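The Town That Packs a Bag for Every Kid

Every June, the week school lets out, the old feed store on the main street of Winley fills up with bags. They hang from the rafters, they lean along the counter, they sit in rows on the floor by size. And by the end of the month they are gone, carried off by children who are headed to the lake, to a grandparent's farm, to day camp, or just to the back porch for a long summer of reading.

The Winley Bag Library is one of my favorite small-town ideas in years. It works like any other library, only what you check out is a whole bag, already packed around a theme. There is a creek bag and a night sky bag. There is a rainy week bag, which I would happily have taken home myself. Each one holds a couple of books, something to do with your hands, and a thing or two that the packer simply thought a child would like to find at the bottom.

I love the bottom-of-the-bag rule. Packers get to choose one small surprise and they don't write it on the list. One family told me their daughter carried a polished stone from the creek bag all the way to the coast and back, then returned it wrapped in a sock with a note for the next kid. The note still travels with the bag. Other notes have joined it, so there is now a little bundle of them held together with a hair tie.

The library started in a spare bedroom with 20 bags and a handwritten card file. Word got around fast. When the feed store closed, its owners offered the building for the summer, and the summer never really ended. The collection now stands at 88 bags and 2,000 books, with the extra books kept on the old seed shelves so the themes can be changed as the season goes on. The drawers still have their labels, and you may well find a stack of mysteries filed under Turnips.

What impressed me most is how much thought goes into weight. A bag that looks wonderful on a hook can be miserable on the shoulders of a first grader, and the packers have strong feelings about this! Heavy books go flat against the back. Anything hard gets tucked between two soft things. Every bag is tried on and walked to the post office, up the one real hill in town, and if the walker comes back grumbling, something has to come out. A volume of Stekus animal stories, much loved and very thick, has been taken out of the creek bag and put back more times than anyone can remember.

Repairs happen on a long table at the rear of the store, where you can drop in and learn to fix a strap or sew a torn seam. The bindings get the same care. I spent a very pleasant afternoon there learning to hinge a loose cover with paste and a strip of thin cloth, and I came home wanting to mend everything I own. (My first try was crooked. They shelved it anyway, and I was absurdly proud.)

Nearby towns have noticed. Bulley opened its own branch out of a church hall, with a wonderful set of bags on trains and bridges. Over in Pathak the bags go out with the bookmobile, so a family living eight miles down a gravel road can swap one at the mailbox. The three places trade themes in the fall, and packing for another town's children is considered a bit of an honor.

Could your town do it? I think so, and you don't need a feed store. Start with bags people already have in the closet, and pick themes your own kids talk about. Ask around for books before buying any. Keep the loan period generous, too. Winley gives families the whole summer if they want it, and most of the bags come home a little dusty, with sand in the seams and a new note in the front pocket. 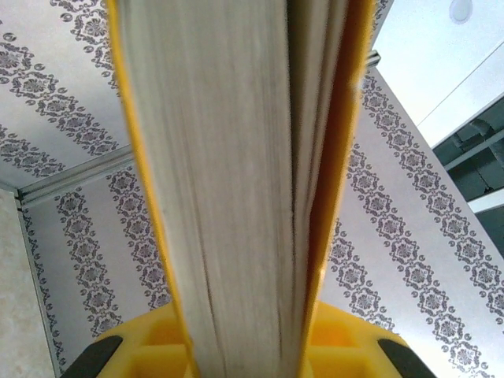
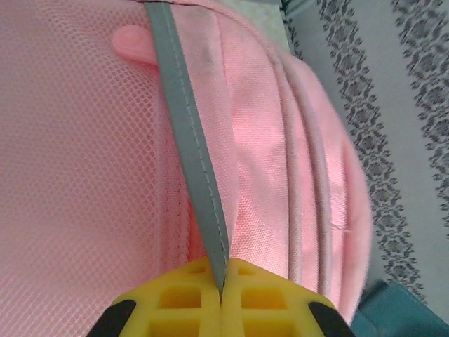
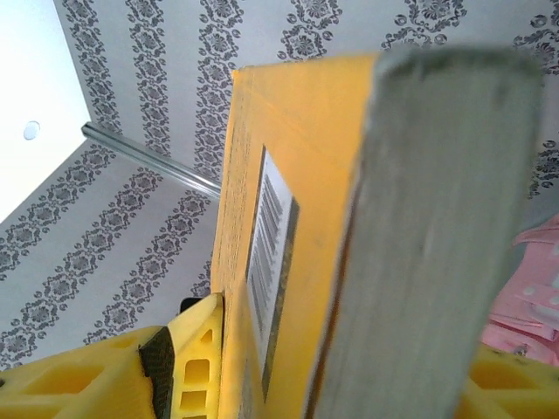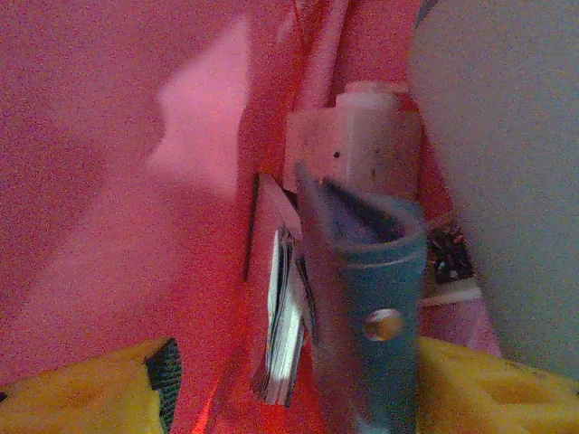 Close up, from top: a thick book in yellow covers; the gray strap on a pink backpack; a box with its barcode label; small things against pink and red fabric.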